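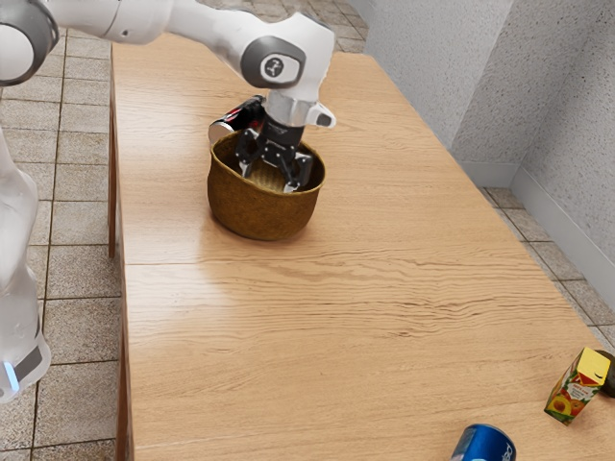
Figure 2. Simulated basket task: the arm with a can in its gripper, a juice carton and a second can farther down the table.

4. Planning the purchase in simulation

4.1 Why we started with a virtual table

I'll admit that when our group first sat down to plan the equipment budget, I wanted to skip straight to the fun part and order an arm. We had three quotes on the desk by January, one from Bundgaard and two from a reseller called Kesik, and all of them looked perfectly reasonable to someone who had never bought a robot before (me). The trouble was that the quotes covered the arm and very little else. The gripper was an option. So was the mounting column, the controller cabinet, the extra cable length, and in one case the software license after the first year. By the time we had added the pieces back in, the cheapest quote had become the most expensive one.

So we held off, and spent the spring running our planned tasks in simulation with the Zondico scene package. The setup in Figure 2 is typical of what we worked with: an arm on a base column next to a long wooden table, a two-fingered gripper, a deep woven basket, and a few groceries. We kept the room plain, with a tiled floor and a bare wall, and put our effort into the objects.

4.2 What we asked the simulator

We had a short list of money questions, and I tried hard to keep us from wandering off it (I mostly succeeded). How much reach do we need? Is one gripper enough, or do we have to budget for a tool changer? How big a table can one arm cover before we're paying for a second one?

We ran 916 trials in all, spread over 6 table layouts. Each trial started with the objects placed at random and ended when the basket task was either finished or timed out. We logged joint positions, gripper contacts and timeouts, and I went through the timeouts by hand, which took longer than I'd like to say!

Reach turned out to matter less than I had guessed. I had been pushing for the longer arm in the Bundgaard catalog, and the layouts that really gave us grief were the ones where the basket stood close to the base and the arm had to fold back on itself to get over the rim. A longer arm would have made that worse. We dropped down one size, and that single change paid for the spare gripper fingers.

The basket itself was a bigger cost driver than any of us expected. With a deep one, the fingers have to dip below the rim, and wide fingers run out of room quickly. Of our timeouts, 192 involved some contact between the gripper and the basket. We looked at a soft gripper as a fix, priced it, and went back to two rigid fingers with a narrower tip. Cans were fine with either. Cartons were the fussy ones, and we set aside a little money for padded tips with them in mind.

4.3 From trials to a budget

We split the budget into 2 parts, the things we had to have on delivery and the things that could wait until the arm had been running for a while. The first part holds the arm, column, gripper, controller, safety scanner and installation. The second holds the padded tips, a spare set of fingers, a second table and a service plan. I'd recommend this split to any small lab, mainly for the boring reason that our purchasing office approves the two parts under different rules, and the smaller one goes through in days.

Training went into the first part after a bit of an argument. Olura, the integrator we ended up choosing, offered it as an add-on, and it's tempting to strike that line when you're over the limit (we were over the limit). I'm glad we kept it. Our students had plenty of hours in the simulator, but none with a physical emergency stop.

The simulation work has some holes, of course. We didn't model wear on the fingers, so our spare parts line is a guess based on what the sellers told us. Friction on the cans was set to a single value throughout. We also left out setup time between tasks, and anyone using our numbers to plan staff hours should add that back in. Section 5 compares the planned costs with the invoices, line by line.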